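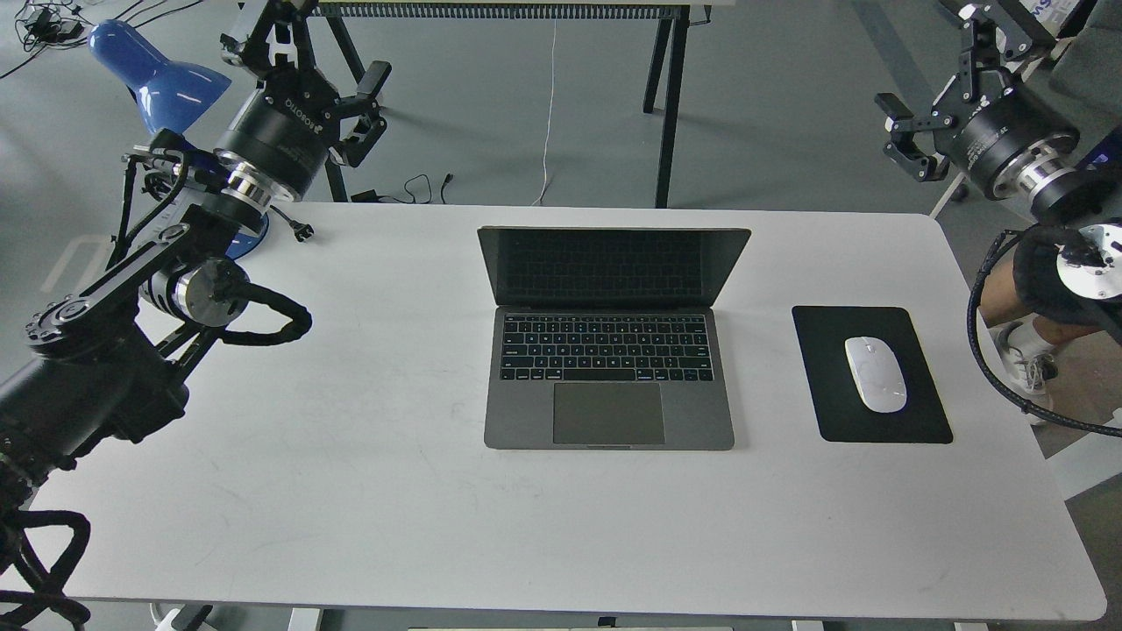 Zastarville heritage walk - is it worth a whole day?

fernhollow_jo
Hello all, we're thinking of a long weekend in Zastarville in June and keep going back and forth on the old harbour walk. It's 7 kilometres with the lighthouse loop, and my mum's knees aren't what they were. Is there somewhere to stop for a cuppa halfway?

tidewrack
Oh, you'll love it! We did it over a whole day and dawdled terribly (the net sheds alone took us an hour). The guesthouses along the front went up when the steamers started calling, and they still have the iron balconies and that lovely faded colour.

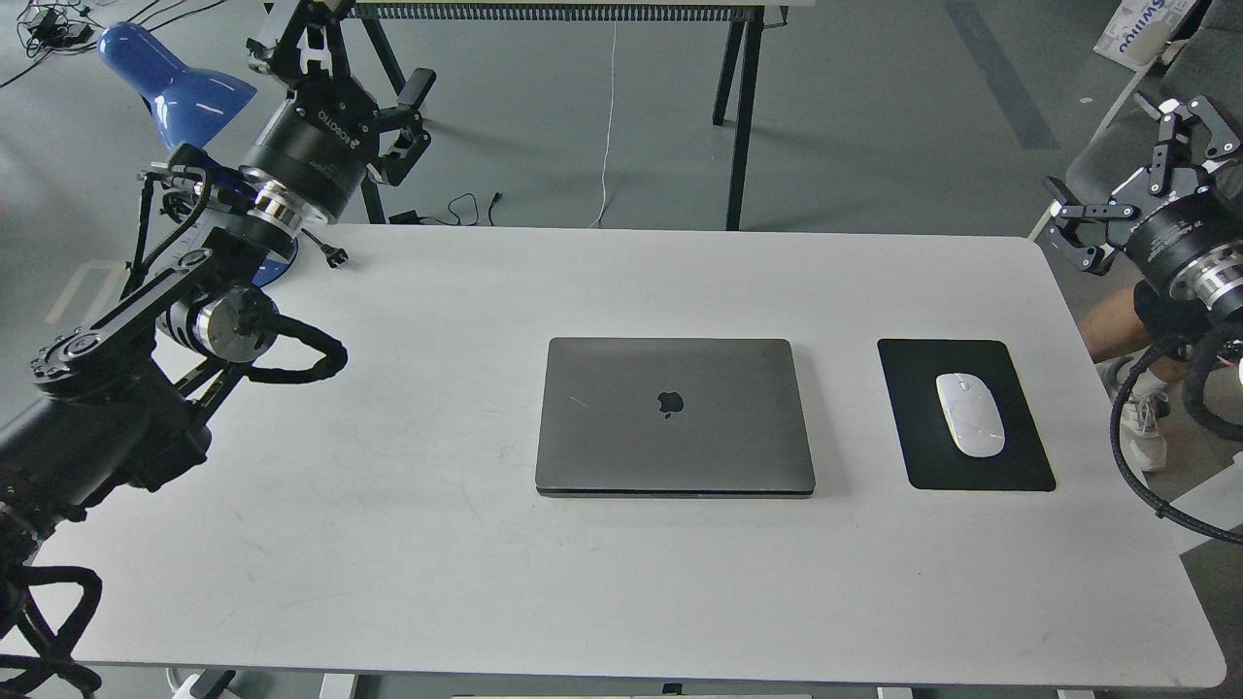
There's a tearoom at the old customs house, a bit past the halfway point, and they do a very decent date scone. Your mum could easily finish there and catch the bus back up the hill.

old_saltbush
I'll be the grump, sorry. The harbour end is charming but the lighthouse stretch is mostly car park these days. I'd take the ferry over to Saltov instead - only 300 or so people live there, and the fishermen's chapel is worth the fare on its own.

tidewrack
Car park is a bit harsh! There's one, yes, and then it's all clifftop. Saltov is pretty, but in winter the ferry gets cancelled if anyone so much as sneezes.
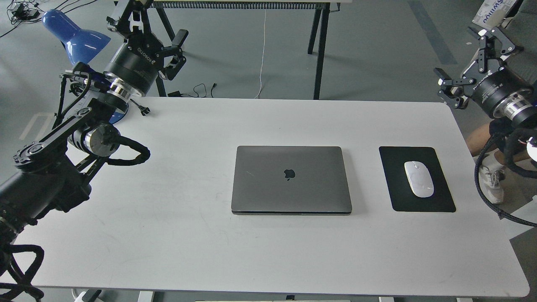 We lost a whole day that way once, sitting in the terminal with our sandwiches, and I'd hate that to happen to someone with only a weekend to play with.

old_saltbush
Fair point about the ferry. Ring them before 10 in the morning and they'll tell you if it's running.

fernhollow_jo
Thank you both, you're very kind. I think we'll do the harbour as far as the tearoom and keep Saltov up our sleeve if the weather behaves. I'll sit down and book the guesthouse tonight.
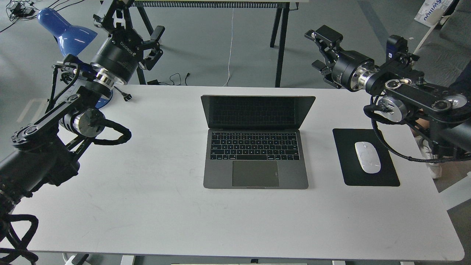 Laptop and mouse on the white table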